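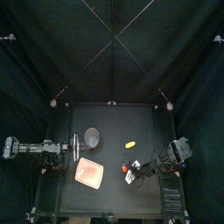

Home Tickets Knowledge base Contact
Search tickets… Go
2 min read

Ticket 296: right arm stops part way through reach, left arm carries on
Opened by: Brigitta Tanner
Assigned to: Malcolm Sowerby
Status: waiting on part

Brigitta, 9.40 am
Hello Malcolm, sorry to land this on you when you've only just got clear of ticket 291. The two-arm table has started misbehaving again, and this time it's the right arm. It sets off perfectly happily towards the small red-orange piece, gets most of the way there and then simply stops, with the fingers still open. The left arm has no idea anything is wrong and keeps going for the clear cup. I had 17 runs this morning before I gave up and made a cup of tea, and over half of them ended like that. The Usel log says "joint 4 timeout" each time, and nothing else of any use.

I've restarted Usel, restarted the Brostent controller, and swapped the two power leads over in case it was a supply problem (no change, and I've put them back).

Malcolm, 10.25 am
Morning Brigitta, no need to apologise, I'd much sooner hear about it early! Could you try one thing for me? With the power off, move the right arm gently by hand through the whole reach and watch the cables while you do it. They're in a fair old tangle along that linkage, and I wonder whether one of them is being tugged as the arm comes down and to the left. The left arm's are bundled along its link, so it may just be having an easier life of it.

Please keep your hands off the table while it's powered, even after it has stopped. A timeout isn't the same as an emergency stop, and on the old Imov firmware the joint could wake up again by itself.

Brigitta, 11.50 am
Well, you were right about the tug. There's a point near the bottom of the reach where the joint 4 lead goes tight as a washing line, and the plug has worked itself a little way out of its socket. I pushed it home, gave the lead more slack and did another 2 runs. The first was lovely. The second stopped in the same place, so I've switched everything off and hung the tag on the switch.

Malcolm, 2.15 pm
Thank you for stopping there, that was the sensible thing. I think the catch on the plug has gone, so it'll creep out again however much slack we give it. I've asked Psarras for a new lead and they're hoping to send it before the end of June. In the meantime, left arm only please, with the right one unplugged at the controller. I'll come over and re-route the cables when I fit it.

Brigitta, 2.30 pm
Right arm unplugged, tag left on. I'll carry on with the cup this afternoon and leave the ticket open for you.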